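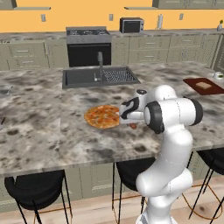

Tablet hand-out checklist, Plunolport office
Completed before the September hand-out to field staff

Scope: 47 tablets, each with a keyboard cover and a charger. Supplied by Jender, set up by our own IT desk. Checks are marked Pass, Fail or Open. An Open item can wait until after hand-out only where the comment says so.

Part A - Condition and power

A1. Screen free of cracks, chips and lifted edges.
Pass. Light scratches on two units near the camera. Noted on the asset sheet so the next user isn't charged for them.

A2. Case sits flat on a desk with no sign of battery swelling.
Pass. One unit rocked slightly. It was the rubber foot on the cover, which has been replaced.

A3. Charger is the one supplied with the tablet, cable undamaged.
Fail, then Pass. 7 chargers in the second box were an older type with a lower output. They do charge the tablet, but very slowly with the screen on. Jender swapped them. Please don't put the old ones back in the spares drawer.

A4. Tablet charges from 20 per cent to full without the case getting too hot to hold.
Pass. Tested flat on a hard surface with the cover open. Not tested inside a bag, and the user sheet tells people not to charge them there.

A5. Keyboard cover connects first time and all keys respond.
Pass. The pound sign was in the wrong place on several units until the layout was changed to UK English. This is now part of the set-up script.

Part B - Accounts and updates

B1. Latest system update installed.
Pass. Allow most of a morning if doing a full batch over the office wifi. The connection in the back room dropped twice and those units had to start again.

B2. Passcode of at least six digits required, screen locks after five minutes.
Pass. Sales asked for fifteen minutes. Refused for now.

B3. Office apps signed in with a work account and not a personal one.
Open. The subscription we bought through McAlister covers the desktop apps and the tablet apps, but four users were still on the old licence and could only view documents. They can be given a tablet, but must be told that editing won't work until the licence has moved across.

B4. Previous user's account fully removed (reissued units only).
Pass. Check the mail app separately. Signing out of the main account did not clear it on the older model.

B5. Remote lock and wipe tested.
Pass. Tested on one unit from each box. The lock arrived within a minute on wifi. On mobile data it took longer, and the unit has to be switched on.

Part C - Everyday work

C1. Opens and saves to the shared folder.
Pass. Large spreadsheets open slowly. The stock list, at 700 rows, was fine.

C2. Prints to the first floor printer.
Fail. The Brendik print app sees the printer but sends everything single-sided, whatever is chosen. Staff should print from a desktop until this is fixed. Doesn't hold up hand-out.

C3. Video call with camera, microphone and headset.
Pass. Headsets with the older round plug need an adaptor. We have enough for one per team - ask at the IT desk.

C4. External screen works through the dock.
Open. Picture is good but the sound stays on the tablet. Waiting for a reply from Jender.

Part D - Paperwork

D1. Asset label on the back, number matches the sheet.
Pass. Two labels were swapped and have been corrected.

D2. User has signed for the tablet, cover and charger.
Open until collection. Collection is from the IT desk between 9.30 and 4. Bring your old laptop if you are handing one back, along with its charger.

Result: cleared for hand-out, with B3, C2 and C4 carried forward to the next check.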